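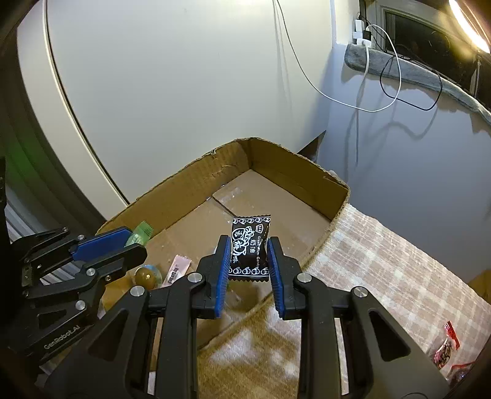
印有“奶油”字样的黑色糖果包装。

**诺克蒙特淡季旅游计划一月起实施，沿湖四镇延长开放时间**

诺克蒙特（Norkmont）旅游事务局日前公布淡季旅游计划，自一月起在沿湖四镇分步实施。计划涉及景点开放时间、区间交通、住宿登记和游客服务四个方面，旨在改善当地客流过度集中于夏季的状况，并为旅游从业人员提供较为稳定的全年工作岗位。

旅游事务局局长希芭·巴泰内（Hiba Bataineh）在说明会上表示，沿湖地区冬春两季气候温和，步道、渔港和老城区均适宜游览，但以往多数场馆在淡季仅于周末开放，部分游客到达后无处可去。她说：“我们收到的意见，集中在开放时间不一致和末班车过早这两点。此次调整首先回应这两点。”

根据计划，共有15处景点纳入淡季统一开放名单，包括湖区历史馆、旧灯塔、盐仓遗址以及洛莱蒂（Loletti）植物园。名单内景点每日上午9时开门，午间不再闭馆，每周固定休息一天，由各镇错开安排。洛莱蒂植物园的温室部分因屋顶检修，暂不在首批开放之列，具体开放日期另行通知。旧灯塔登塔仍实行分批入场，风力较大时停止登塔，底层展室照常开放。

交通方面，连接四镇的沿湖巴士将恢复淡季停驶的环线班次，末班车由各镇总站发出的时间推迟至晚间9时。承担运营任务的加尼姆（Ghanem）客运公司负责人比拉勒·阿塔拉（Bilal Atallah）介绍，环线全程行驶时间为70分钟，途经火车站和渡轮码头，车票可在车上购买，也可在各镇游客中心预购。持当日渡轮票的旅客换乘巴士享受半价，学龄前儿童免票。星期日及公众假期按假日时刻表运行。

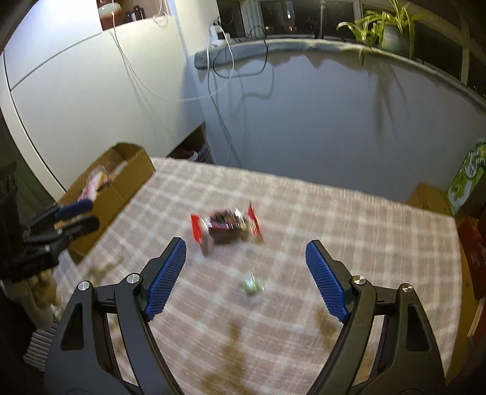 住宿方面，旅游事务局将对家庭旅馆和小型民宿实行淡季备案制度。备案经营者须公示淡季房价、取暖费用及退订条件，不得在游客入住后另行加收取暖费。沃卢拉（Vollura）镇民宿业联合会代表布拉德利·克莱格（Bradley Clegg）对备案制度表示支持，同时指出，部分老房屋的供暖设备需要更新，小型经营者难以在短期内承担全部费用。旅游事务局答复称，设备更新补贴的申请办法正在拟订，拟优先受理全年营业的经营者，申请表格将在各镇公所领取。

为方便来自亚洲地区的游客，四镇游客中心将增加中文和印度尼西亚文资料。负责资料编译的雷天佑表示，新版地图已标注淡季开放的景点、公共卫生间和巴士站点，并附有海拔与步道难度说明，地图免费索取。旅游事务局同时提醒，北岸步道中段在降雨后可能临时封闭，游客出发前应查看当日公告；自驾游客在老城区须使用指定停车场，淡季停车费用不作调整。

业界对计划的反应总体积极。长期组织湖区团队行程的旅行社经理法伊扎尔·龙多努武（Faizal Rondonuwu）认为，统一开放时间后，行程编排较以往简便，团队可在两镇之间完成一日游览，不必为午间闭馆另作安排。他同时建议，渡轮班次应与巴士时刻进一步衔接，目前下午抵达沃卢拉码头的旅客仍需等候较长时间。阿塔拉回应称，客运公司已就此与渡轮经营方展开协商，如有变动将提前张贴公告。

沿湖四镇的餐饮经营者可自愿加入淡季营业名录。列入名录的店铺须在工作日提供午餐和晚餐，并在门口张贴统一标识。名录由各镇游客中心每月更新一次，供游客现场查阅。临时歇业的店铺应提前向所在镇的游客中心报备，未报备者将暂时移出名录。

旅游事务局表示，淡季计划实施期间将定期汇总各景点的入场情况和游客意见，并在春季结束后提交评估报告，作为是否将该安排延续至下一年度的依据。游客如对开放时间、车次或住宿收费有疑问，可向就近的游客中心提出书面意见，工作人员将在九个工作日内答复。

（诺克蒙特旅游事务局新闻处供稿）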